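Okay, kleiner Thread, weil mich drei Leute gefragt haben, wie das mit dem Kuchennachmittag in Pendon geklappt hat und was man für so was eigentlich einkauft. Ich schreib einfach mal runter, was mir einfällt. Reihenfolge ist durcheinander, sorry!

Zur Einordnung: Hoffest, Innenhof plus der große Raum dahinter, Kaffee und Saft gegen Spende, Kuchen von allen, die backen können oder es sich einbilden (ich gehöre zur zweiten Gruppe). Kalkuliert hatten wir mit 235 Gästen. Die Zahl kommt von Priit Dambrauskienė, die hat letztes Jahr an der Tür gestanden und eine Strichliste geführt.

Becher: 600 Stück. Ja, das klingt nach viel. Aber die Leute stellen ihren Becher irgendwo ab, drehen sich um, quatschen, und dann ist er weg oder sie wissen nicht mehr, welcher ihrer ist. Also holen sie einen neuen. Bei Kindern kannst du das gleich nochmal drauflegen.

Warum kein Porzellan? Hatten wir überlegt. Zokitz verleiht Geschirr, aber man muss es gespült zurückbringen, und in der Küche gibt es genau ein Spülbecken. Ich hab da vor zwei Jahren mal einen ganzen Abend dran gestanden und mache das in diesem Leben nicht nochmal.

Pfandbecher wären mir am liebsten gewesen, die waren im August aber überall schon verliehen. Nächstes Jahr frag ich im Frühling an. Bitte erinnert mich dran, ich mein das ernst.

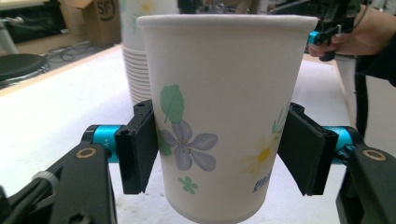
Beim Aufbauen bin ich pingelig, das gebe ich zu. Der Getränketisch muss fertig sein, bevor der erste Kuchen reinkommt, sonst stellt jemand eine Springform genau dahin, wo die Kannen stehen sollen. Becher also in hohen Stapeln auf den weißen Tisch, und dann erst mal gucken, wie das aussieht. Und ich muss sagen, das Muster macht richtig was her: die dicke lila Blüte mit dem dunkleren Punkt in der Mitte, daneben die blassgelbe, die fast wie ein Gänseblümchen aussieht, ein bisschen Grün dazwischen. Ich hätte schlicht weiße genommen, Priit hat auf Blümchen bestanden, und ich nehme alles zurück!

Die Blümchen haben dann auch gleich die Deko entschieden. Lila Servietten, gelbe Servietten, fertig. Ich hatte noch eine Rolle Tischläufer von der Konfirmation meiner Nichte, die war aber so ein kühles Türkis und hat sich mit dem Lila gebissen — wieder eingerollt, liegt jetzt bei mir im Flur.

Tipp zu Pappbechern, den ich selber zu spät gelernt habe: den Stapel nicht zu fest zusammendrücken. Sonst kriegst du die Dinger einzeln nicht mehr raus, ziehst immer zwei auf einmal, und hinter dir stehen zwölf Leute mit Kuchenteller. Ich zieh die obersten vorher kurz auseinander und schiebe sie locker wieder zusammen.

Und voll bis zum Rand ist bei Papier keine gute Idee. Die geben beim Anfassen nach, und wenn dann jemand beherzt zugreift, hast du den Kaffee auf der Hose. Zwei Finger breit Luft lassen, gerade bei Kindern mit Apfelsaft.

Kaffee kam aus den beiden großen Kannen von Dougal Matheson. Eine davon tropft, war schon immer so, da gehört ein Geschirrtuch drunter. Dougal behauptet, sie tropft erst, seit ich sie mal ausgeliehen habe. Dazu äußere ich mich hier nicht.

Kartons bitte NICHT gleich zerreißen! Ich sag das jedes Mal und jedes Mal steht jemand mit dem Teppichmesser da. Die braucht man abends für die Reste, die Servietten, die Kuchengabeln, die verwaisten Tupperdosen. Apropos, eine runde mit rotem Deckel und eine eckige mit Kratzer stehen noch bei mir, meldet euch.

Fürs Geld, weil das auch gefragt wurde: 395 Euro haben wir insgesamt ausgegeben, also Becher, Teller, Servietten, Kaffee, Milch, Saft und das Eis, das wir bei Vergara noch nachgekauft haben, als es mittags so heiß wurde. Kuchen war alles gespendet. Spendendose erzähl ich, wenn Priit fertig gezählt hat, sie lässt mich da nicht ran.

Was gefehlt hat: Rührstäbchen. Hab ich komplett vergessen. Es gab am Ende drei Teelöffel in einem Glas Wasser und alle haben das tapfer mitgemacht. Hafermilch war auch zu früh leer, da nehm ich nächstes Mal das Doppelte.

Was zu viel war: Zucker. Leute, trinkt hier überhaupt noch jemand Kaffee mit Zucker? Ich hab jetzt Würfelzucker bis zur Rente, wer welchen braucht, darf klingeln.

Die übrigen Becher gehen an die Gruppe in Ukiddale, die machen bald ihren Flohmarkt und freuen sich. Einen Stapel behalte ich aber für den Geburtstag von meinem Großen, der findet die gelbe Blume super.

Rezept für den Zwetschgenkuchen kommt morgen, das muss ich erst aus meiner Schwester rauskitzeln. Sie schreibt nie Mengen auf.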